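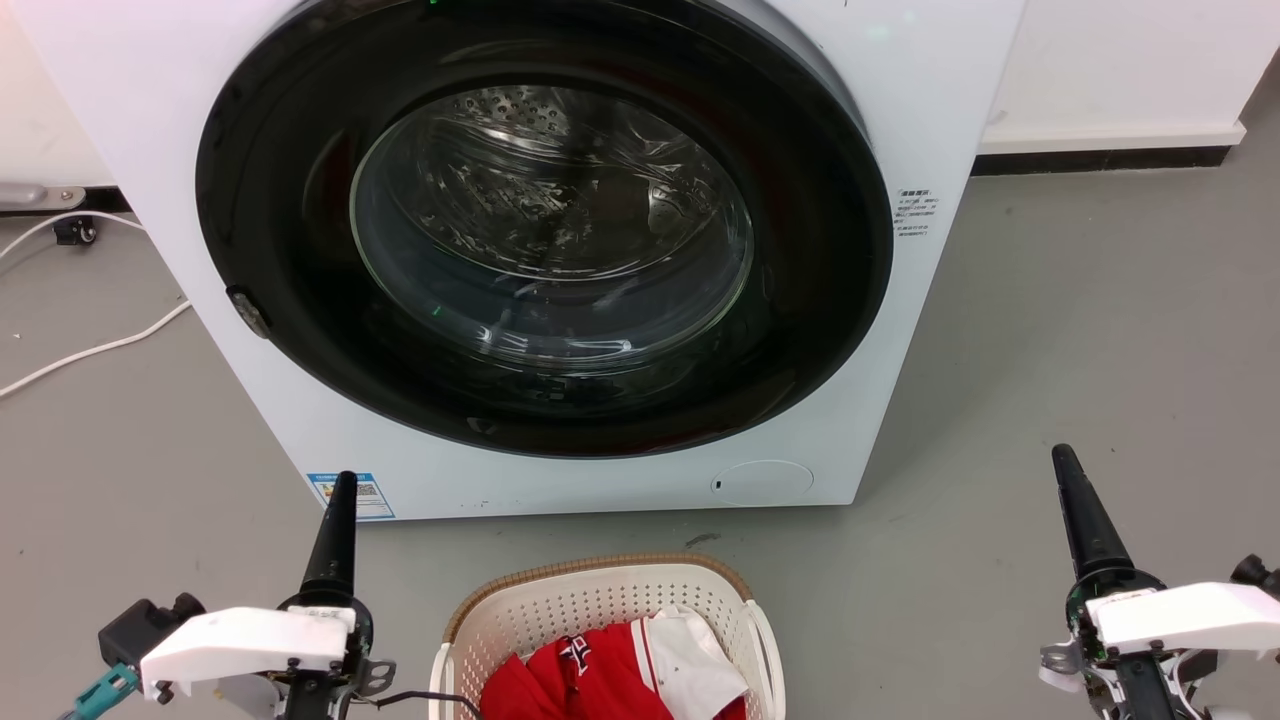

### 4.2 Where the basket goes

Studies of home laundry tend to treat loading as a single act: clothes go in, door closes, cycle starts. We doubt this. In the 10 households we visited in Millstead, the slow part was often the pause before loading, when the basket was down and the person had not yet decided what belonged in the drum.

Asamoah's model of household chores gives this pause no weight at all. It assumes that a basket set down in front of a front-loader is a basket about to be emptied. Our notes do not support that. In 6 of the 10 homes the basket stayed put while its owner went off to do something else, and in 5 of those 6 more clothes were added before the machine was run. A basket by the door, then, is weak evidence that a wash is coming. We would also be slow to read much into an empty drum, since a machine between loads and a machine out of use all week look the same through the glass.

Color sorting is a further problem. The Stuvley guidelines tell coders to mark a load as "unsorted" whenever a strong color lies with white. Figure 3 shows why we find the rule too blunt. The basket holds a bright red garment beside a white one with red trim, and the rule would flag it at once. Whether the two were meant to share a wash cannot be told from the basket. Trimmed garments fit neither pile well, and the people we spoke to disagreed about them, sometimes within one home. We coded such baskets as "undecided" and left them out of the sorting totals.

**Figure 3.** Red garment and red-trimmed white garment in a basket in front of a front-loading washer.
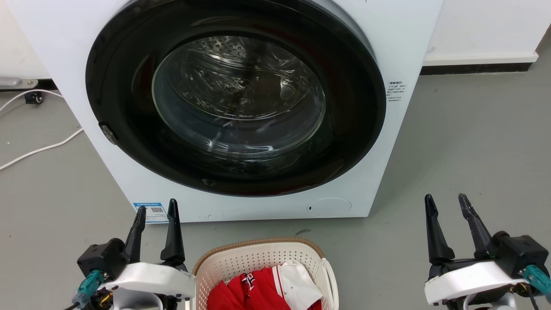
### 4.3 Limits of the Skedwood coding sheet

The Skedwood sheet has one box for "basket present" and none for what is in it. We added a line by hand, which makes our counts hard to compare with earlier ones.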